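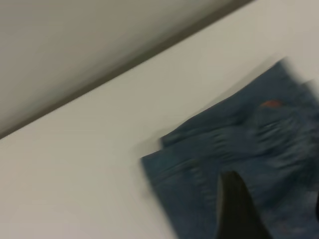 My project was teaching the arm to fold jeans by steering it through the job myself, over and over, and saving every run. I called it Drostwood because every project in our section needed a name and I liked that one.

The first 35 runs were awful! I kept yanking the controller, so the wrist camera gave me a lot of smeared video (I threw most of it out). Slowing down helped more than anything I changed in the code. I also quit fixing bad folds halfway through — I just started the run over.

By June I had 400 runs I was happy with. Denim is thick and likes to roll at the corners, and the stretchy waistband bunches up, so I spent ages on where to grab.

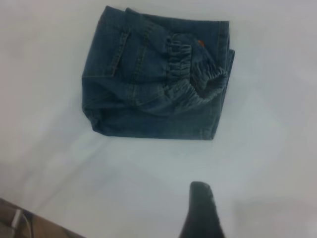

Maxine McAlister: Did you keep any runs where the grip slipped and you recovered? I'd want those in the training set too.

I kept a few, in their own folder, and I'm adding them next.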